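Plant Supports and Side Shoots in Indoor Tomatoes
Final report, Intro Horticulture
Emanuel Căpraru

Background

Wanted to know if pruning side shoots (suckers) makes any difference on dwarf tomatoes grown inside. Everyone's grandparent has an opinion. Most of the extension handouts say prune the tall vining types, leave the bushy ones alone. Didn't find much on dwarfs in small pots under lights, so that was the project.

Variety was Skalledum, a dwarf red, seed from the department fridge. Started in December, which was late, because the first tray damped off. My fault, kept the dome on too long.

Setup

6 plants per group, 3 groups. Group A got no pruning. Group B had suckers pinched when they were short. Group C was left until the suckers had leaves and then cut with scissors. Same potting mix for all of them (Trodow, the one with extra perlite), same shelf, lights on at 6 in the morning and off at night by timer. Pots rotated when I remembered, so most days.

Feed was a basic liquid tomato fertilizer at half strength. Water when the top of the mix felt dry. I know "felt dry" is not a measurement, Dr. Ververidis already wrote that on my draft. 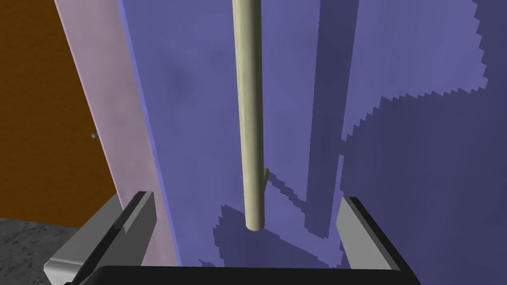 Telling a sucker from a flower truss was the hardest part of the whole thing at first. A sucker comes out of the joint where a leaf meets the main stem, a truss comes straight off the stem between leaves. When it's really young a sucker is only a nub, like the short peg sticking out at a slight angle from the right side of the cream rod, and that is the best stage to take it off. Pinch sideways with finger and thumb, don't pull down or you strip the skin. I stripped two before I got the hang of it. Both healed ok but I marked those plants in the notebook anyway.

Supports: bamboo skewers at first, too short. Swapped to green garden canes in week four and tied with soft Clikix ties. Should of put the canes in at planting — pushing them in later definately broke some roots.

Results

Group A was the bushiest and had the most fruit, but they were small and ripened last. Leaves stayed damp in the middle of the plant and two pots got gray mold near the base. Removed the bad leaves, it didn't spread.

Group B ripened first. First red fruit 13 days ahead of anything in A. Total harvest for the group was 900 grams, which was less than A but not by a lot, and the fruit looked better.

Group C was in between on everything except looks. Cutting late leaves a bigger wound, and most of those plants sulked for a few days after each round. Yield ended up the lowest of the three. Not sure how much of that is the cutting and how much is that C sat nearest the door, where it's drafty.

Problems

Fungus gnats. Sticky cards helped. Pollination was by shaking the plants at lunch, and I missed spring break completly, so there's a gap in fruit set in all groups.

Also should have randomized the pots across the shelf instead of keeping each group together. Biggest flaw in the project.

If I did it again

Mix the groups up, canes in from day one, a cheap moisture meter. Would drop Group C and try one where only the lowest suckers come off, up to the first truss — a few growers online swear by that for dwarfs and I ran out of semester.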